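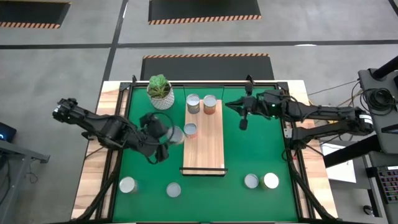 Agustina Salinas wrote in to say that she sorts her cans by meal, so the beans sit with the tomatoes and the peaches sit with the pie filling. It works for her family of four. For most kitchens I still think sorting by size comes first, and then by what is inside. Tall cans hide short ones, and a hidden can gets bought twice.

Start by taking everything out. Use a table or a bench if you have one, as the counter fills up fast. Wipe each can with a damp cloth, dry it, and look at the date on the end. Write the month and year on the lid with a marker. If a can is bulging, leaking or badly dented along the seam, throw it out and don't taste what is in it.

Make three groups on the table: vegetables, fruit, and fish or meat. Soup can go with the vegetables. Keep the small cans at the front of each group so you can read all the labels before anything goes back. 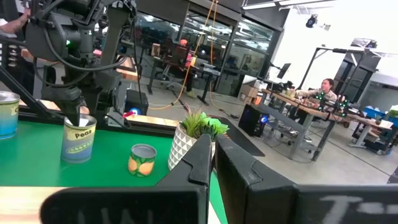 Do canned peas need to be kept in the dark? A closed can keeps out light by itself, so an open shelf is fine as long as it stays cool and dry. Keep cans away from the stove and the water heater.

Next, measure the shelf. Our pantry at the Kestitton house has a shelf 600 millimeters wide, and it takes one row of big cans with a row of small ones in front. Leave a finger's width above the tallest can – you need room to tip it out. If you use a wire rack, set it on a level surface and push down on both ends before you load it. Tighten any screw that moves.

Put a label on every shelf, even if there is only one. A plain number is enough. Then tape a list inside the door with the same numbers on it. I used to write the contents on the shelf label itself and had to redo it every September after we stocked up.

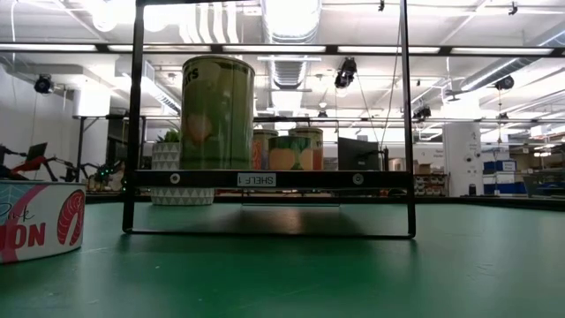

Large can up on Shelf 1, smaller fruit cans behind.

Big cans are heavy. A full one can weigh 700 grams or more, and a row of them adds up. Put the first two near the supports and work toward the middle. If the bar or board starts to bend, move half of them down.

Turn the labels to the front as you load.
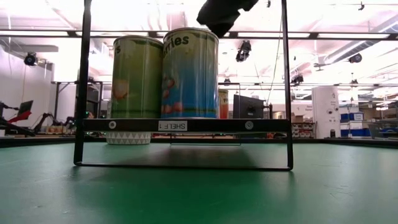
It takes a minute longer, and you get that minute back the first time you look for cherries in a hurry. New cans go to the back and older ones come forward. Where the shelf is too shallow for two rows, put the newer cans on the right and always take from the left.

Check the whole lot again before the holidays and move anything close to its date to the kitchen counter.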